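From: Ute Buschmann
To: bond-funds list
Date: November 29, 2018
Subject: Re: Duration on the Pruitt short-term fund

Yeshi Worku wrote:

> The Pruitt fact sheet gives an effective duration of 4 for the
> short-term fund. The Arkex screener shows 6 for the same share
> class. I hold 1,000 shares and want to know which number to use
> before I move more out of cash. Also, is it normal for a fund
> called "short-term" to hold mortgage paper at all?
>
> Yeshi

Yeshi,

Use the fact sheet. The Arkex number is average maturity, put in a column with the wrong heading. I checked it against three other funds on the screener and found the same thing each time: the figure in the duration column matches the maturity line in the fund's own report. I wrote to them in April and got an automatic reply.

The two measures should not be swapped. Maturity is the weighted time until the bonds pay back principal. Duration is an estimate of how much the price moves for a change in yield. With a duration of four, a one-point rise in rates takes close to four percent off the share price, before counting interest received. If you plug in six you will overstate the loss by half.

On mortgage paper: yes, it is normal. The prospectus only requires that 80 percent of assets be in investment grade debt, and agency mortgage bonds qualify. The thing to watch is extension. When rates go up, fewer homeowners refinance, principal comes back later, and duration gets longer at the worst time. A figure printed at quarter end may be out of date a month later. Pruitt restates it monthly, but only in the holdings file – the fact sheet is quarterly.

The Leltulora fund that was discussed here in the spring avoids this by holding Treasuries and plain corporate bonds. It yields a little less and the expense ratio is higher. I would not switch for that alone if you have a taxable gain. For money you need within a year, neither one is a good place. A Treasury bill held to maturity has no price risk that matters to you.

One correction to my earlier post on Nostora: the redemption fee applies to shares held under six months, counted from trade date. I had written settlement date. The difference is two days, but the fee is charged on the full amount, so check your confirmation slip before selling.

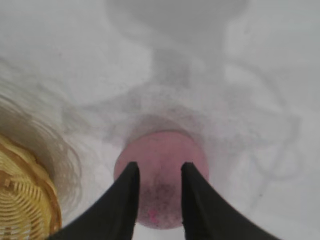
Round pink object on a pale surface, with two black gripper fingers.

If anyone has the October holdings file for Pruitt in a format that opens in a spreadsheet, please send it to me off list. The copy on their site drops the coupon column.

Ute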